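How does skin mend itself?

Everybody has fallen on the playground one time or another. First it stings, then there is some blood, and a week later you find only a pink mark on your knee. Who did the repair? Your own body did it, and it started to work before you even stood up.

Your skin has 2 main layers. The upper one is called the epidermis. It is thin, like paper, and it keeps out water and dirt. Under it lies the dermis, which is thicker. In the dermis there are tiny blood vessels, the roots of your hairs, and the nerves that tell you "ouch". If you scratch only the upper layer, you will not bleed. If you see blood, the scratch has reached the dermis.

Stopping the blood

When a small blood vessel is broken, it squeezes itself narrow, so that less blood can come out. Then come the platelets. These are very small pieces of cells which swim in your blood all day with not much to do. At a broken place they become sticky and hold on to each other. Together with thin threads, made from a material called fibrin, they build a plug. When the plug dries in the air, we call it a scab.

A scab is like a lid, and under the lid there is a lot of work going on. Please do not pick it! I know it itches.

The cleaners and the builders

After the plug is ready, the place becomes red, warm and a little fat. This looks bad, but in the first days it is quite normal. More blood is flowing there, and it carries white blood cells. They eat germs and bits of dirt.

Next, the builders arrive. They have a difficult name, fibroblasts. They make collagen, a strong material that holds skin together as ropes hold a tent. At the same time new skin cells creep in from the sides of the wound, under the scab, until they meet in the middle. Then the scab is not needed and falls off by itself. 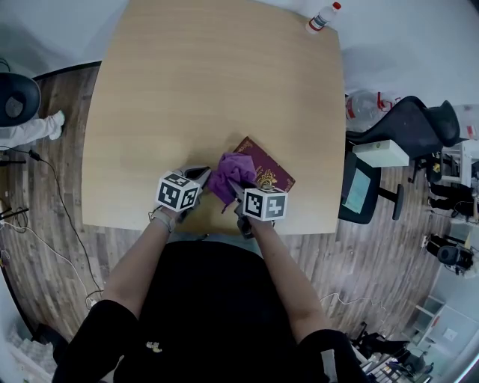
Austra Vītola wrote to us that her class in Pindau had a quarrel over this part. Half of the children believed that the scab slowly turns into new skin. "I told them it is more like the cloth you put over bread dough," she wrote, "and the dough is growing underneath. But one boy wanted to know why there is sometimes a white line afterwards, and I had no good answer for him."

The boy has asked about scars. In normal skin the collagen threads go in many directions, like wool in a basket. In a deep wound the builders are in a hurry and lay most of the threads side by side. The new skin closes the hole, but it is smoother and often lighter, and no hair grows from it. A scar goes on changing for a long time, in some people up to 2 years. It usually becomes flatter and paler.

Can a doctor take a scar away?

Not completely. A surgeon who works with skin can make a wide scar thinner, or turn it so that it lies in a natural fold and is harder to see. Sometimes a surgeon moves a piece of healthy skin from one place of the body to another, for example after a bad burn. This is called a skin graft. The name for this kind of work is plastic surgery, but it has nothing to do with plastic bottles. It comes from an old Greek word which means to shape or to form.

What you can do

Wash a small cut with clean running water. Press a clean cloth on it until the blood stops, then put on a plaster. Show it to a grown-up. If the cut is deep, if the bleeding does not stop, or if it was made by an animal or something rusty, a doctor or nurse should see it.

And in summer, put sun cream on a new scar - fresh skin burns very easily.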